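**Local cinema ads: does anyone still book them?**

**gantry_pete**

Morning all. The boss at Wulley (garden sheds, summerhouses, the occasional ambitious henhouse) has been to the pictures with his grandchildren and come back with a Vision. He wants us on the big screen before the school holiday films. 30 seconds, ideally with a swan in it.

Quote so far is 600 a week for the one site, 2 screens, family films only, and that's before anyone has made the thing. Has anyone here done this lately for a client of our size, and did it sell a single shed? 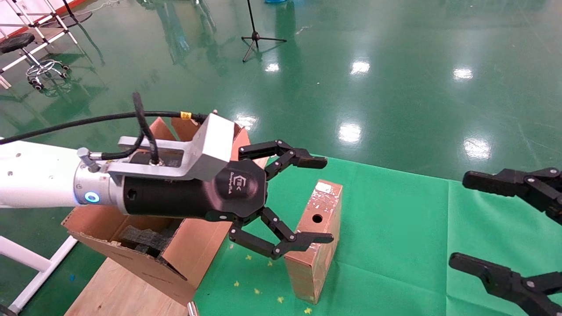
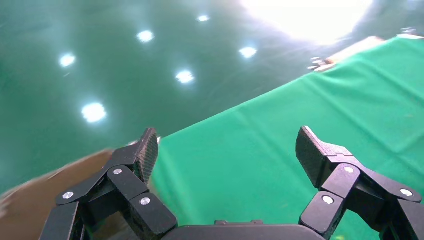
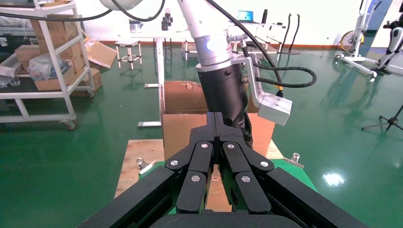 My own feeling is that the money should go on the bus backs again, but I said that last year and the year before, and I think he's stopped hearing it.

**marmaladeskies**

We did it for Bortolotti, the ice cream people. Ran all through the summer, right before the trailers. The foyer kiosk sold out twice in the first week, and the shop in town had people quoting the jingle at the staff, who have not forgiven me.

But that's ice cream. You can act on an advert for ice cream within four minutes. I'm less sure how you act on an advert for a shed while holding a bucket of popcorn.

**Tolliver**

Don't do it. Half the audience comes in after the ads on purpose and the other half is on the phone. I sat through a whole reel on a Saturday afternoon to check a client's spot was running. There were 176 seats and I could have learned the names of everybody in them before the lights went down.

**gantry_pete**

> You can act on an advert for ice cream within four minutes

I'm going to have this read aloud at the Monday meeting.

**quillfeather**

Disagree with Tolliver, as is traditional. Which film was it, and what week of its run? Nobody sensible buys the fifth week of anything. Get the opening fortnight of a big children's film and the place is heaving, and they do come in for the ads, because a six-year-old will not be told that the film starts at twenty past.

Also, the people who buy summerhouses are exactly the people being dragged there by six-year-olds. They're sitting in the dark dreaming of a small building at the bottom of the garden with a lock on it. You hardly need the swan.

**Tolliver**

It was the second week, thank you, and it was a cartoon about otters.

**quillfeather**

Everyone knows the otters one was dreadful.

**marmaladeskies**

On cost, watch the production side. The cinema wants its own format and its own sound mix, and if you send them the thing you cut for Facebook it comes out looking like it was filmed through a sock. We used Gredetti for the conversion and they were fine, slow but fine. Ask for a 60 second version while you're at it, then you've got something for the website.

**bracket_and_co**

Can I put in a word for the foyer? Trimasum had a stand by the ticket machines for their garden lights, with leaflets and a bowl of sweets, and it cost them less than the screen time. People queue there. They've got nothing else to read.

**Tolliver**

I can agree with that one. Mark it in the calendar.

**gantry_pete**

A summerhouse in the foyer? I quite like that. We could get the small one through the doors if we took the roof off first. He'd be able to stand in it.

**quillfeather**

Do both. Ten seconds on the screen saying "it's in the foyer", and let them walk past it on the way out.

**marmaladeskies**

Check who's liable if a child locks their dad in.

**gantry_pete**

Right, I've rung the cinema and they're asking head office about floor space. The boss is very keen and wants to know whether the swan can be in the foyer as well. Will report back when I have prices.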